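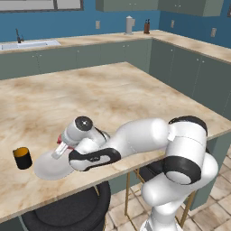
The arm over the plate on the kitchen island, in our simulated kitchen.

Remote teaching group: news from July

Our small group at Irville has now finished the first collection of kitchen tasks. For the new readers I explain shortly how we work. A person sits at a desk with the Pidum hand controller and moves the arm of the simulated robot. Every movement is recorded, and later the robot learns from these recordings. We call one recording a "run."

In July we made 700 runs, and 440 of them were good enough to keep. The others had mostly the same problem. The operator came to the dish too fast, stopped, and then corrected the position many times. A robot which learns from such runs will also hesitate, so we prefer to delete them.
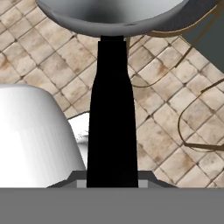

Dae-han Yook, who trains our new operators, asks everybody to use the wrist view more. From the room view it is easy to believe that the fingers are already at the rim of a dish, and in the wrist view you see there is still a gap. He recommends to look at both views before closing the gripper, and to close it slowly. Since we follow this rule, one operator needs 23 minutes for a set of seven runs.

We also changed the start position. Before, each operator began where he or she liked. Now the run begins only when the gripper is open and away from the counter, and the operator waits until the signal sounds. 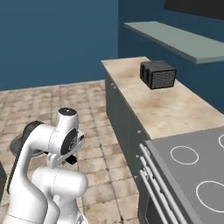
Arm beside the counter, with the toaster and the stove to the right.

The next practice is on Saturday at 10 in the Kang room. Beginners are welcome, and no knowledge of programming is necessary. Please write your name on the list at the door, and bring your own headphones if you have them.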